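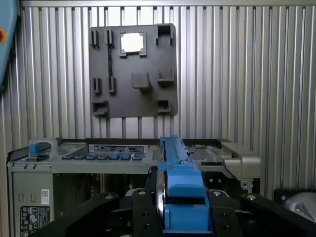
A gripper holding a blue plastic component in front of an open computer chassis.

Part-handling practice in robotic equipment servicing is the body of rules, written and customary, that governs how a robot picks up, carries and puts down components when working on computer hardware. It covers the layout of the work cell, the choice of grip points, the limits set on force and speed, and the records kept of each job. Most of it grew out of older rules for factory assembly and was adapted for repair work, where parts vary more and the machine being serviced may be worth far more than the part.

Background

Early service cells were run under general machine safety rules, which deal mainly with keeping people away from moving arms. They say little about the condition of the goods. The Trodham code, first circulated as a set of workshop notes, was an attempt to fill this gap. It was edited by Walid Nassar, then a maintenance engineer at Denik, and ran to 317 clauses in its second edition. A shorter version, known as the Wollen rules, is used by smaller workshops and leaves out the material on record keeping.

Holders and set-down points

The code requires that any part taken from a chassis has a named place to go before it is released. Holders are to be fixed, not stood on a bench, and shaped so that a part can rest in only one direction. A robot may not hold a part while waiting for an operator's decision if a holder is free. The Montes supplement adds that holders should have open sides where possible, so that a camera can check the seating of the part.
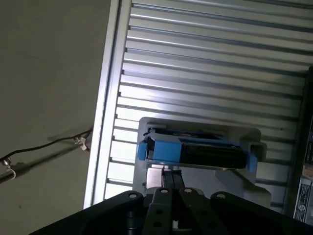
Approach to a holder is treated separately from the grip itself. The arm must stop short, confirm the position of the holder, and make the last part of the movement at reduced speed. Cables near the path are to be clipped back to a wall or post and checked at the start of each shift. If the holder has been moved or replaced, its position is taught again from the beginning - correcting the old values by hand is not allowed.

Grip points

Parts should be held by plastic bodies, handles or frames. Connectors, labels and exposed circuit boards are excluded. Where a maker has coloured its latches and handles, the colour may be used as a guide for the vision system but does not by itself count as permission to grip. Finger pads are inspected for wear and replaced after 3000 closures, or sooner if a mark is found on a part.

Labels and records

Barcodes and regulatory labels must stay readable after the work. The record for each job gives the chassis number, the parts moved, and any stop or retry. After 2 failed attempts at the same movement the robot must withdraw and call an operator.

Criticism

Some workshops regard the closure limit as too low and point out that it was set for a softer pad material than is now common. Others object to the rule on re-teaching, which can hold up a cell for most of a morning. Nassar has defended both - the second on the grounds that small hand corrections tend to build up unnoticed.

See also: End effector; Machine tending; Work cell layout

Search this site Enter term Go

Contact the editors | Copyright and reuse | Back to top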